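Mullow Roll-Top Backpack
Section 3: Fitting, Loading and Care

3.1 Before first use

Remove the paper stuffing from the main compartment and both side pockets. Check that the following parts are in the box:

Backpack body with shoulder straps attached
Removable hip belt
Sternum strap with two sliding clips
Laptop sleeve
Savar rain cover in its own pouch

If a part is missing, do not cut the hang tag off the bag. The tag carries the batch number, and the parts desk cannot match a strap or sleeve without it.

The empty bag weighs 680 grams with the hip belt removed. The fabric is stiff when new and softens along the roll line after a few weeks of daily use.

3.2 Attaching the hip belt

1. Lay the bag face down with the shoulder straps toward you.
2. Open the lumbar pad by pulling the hook-and-loop tab at its lower edge.
3. Slide the belt through the channel until the stitched center mark lines up with the seam of the pad.
4. Press the tab closed along its full width.
5. Pull each side of the belt firmly. It should not shift in the channel.

Note: The belt is marked L and R on the inner face. If it is fitted the wrong way around, the buckle will still close but the webbing will twist under load.

3.3 Adjusting the shoulder straps

1. Load the bag with three or four kilograms of soft items such as clothing.
2. Loosen both shoulder straps fully and put the bag on.
3. Fasten the hip belt over the top of the hip bones and tighten it.
4. Pull the shoulder straps down and back until the pad touches the shoulders without a gap.
5. Fasten the sternum strap and slide the clips up or down until the strap sits below the collarbone.
6. Tighten the load lifters at the top of the straps last. Stop when they sit at an angle between the bag and the shoulder.

Repeat steps 2 to 6 when changing from a thin shirt to a heavy coat.

Caution: Do not lift a fully loaded bag by one shoulder strap. Use the grab handle. Damage at the upper strap seam from single-strap lifting is treated as wear and is not covered.

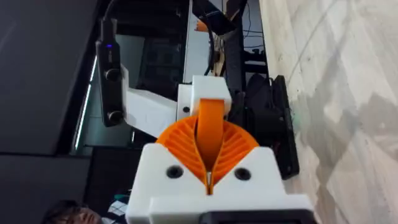
3.4 Closing the roll top

1. Press the two stiffened edges together and push out the trapped air.
2. Roll the top away from the back panel. Make at least three full turns.
3. Bring the ends down to the side buckles and click them in.
4. Tighten the side webbing evenly.

With fewer than three turns the closure holds the contents in but will let rain through at the corners. When the bag is too full for three turns, move some items to the side pockets or use the rain cover.

Note: The bag is resistant to rain and splashes. It is not a dry bag and must not be submerged. The laptop sleeve is padded but has no waterproof lining of its own.

3.5 Fitting the rain cover

1. Take the Savar cover out of its pouch and find the edge with the drain eyelet. This edge goes at the bottom.
2. Hook the lower edge under the base of the bag.
3. Pull the cover up over the roll top.
4. Tighten the drawcord behind the shoulder straps and tuck in the loose end.

Let the cover dry fully before it goes back in the pouch. A cover stored damp will develop a smell and the coating will peel.

3.6 Cleaning

1. Empty all pockets and shake the bag upside down.
2. Remove the hip belt and laptop sleeve.
3. Wipe the outside with lukewarm water and a mild soap, using a soft brush on the base.
4. Rinse with a clean cloth until no foam remains.
5. Hang the bag open, upside down, in the shade.

Caution: Do not machine wash, tumble dry, bleach or iron. Heat damages the inner coating and the damage cannot be repaired.

The side buckles can be rinsed under a tap if sand has got into them. Do not oil them - oil holds grit and makes the latch stick.

3.7 Spare parts

Replacement buckles, sternum clips and drawcords are sold singly. Quote part number 619 for the side buckle; the same buckle fits both sides. The hip belt is sold only as a complete piece.

Send repair requests to the parts desk, attention Anneli Oksanen, with the batch number and one clear photo of the damaged area. Bags sent in for repair must be clean and empty.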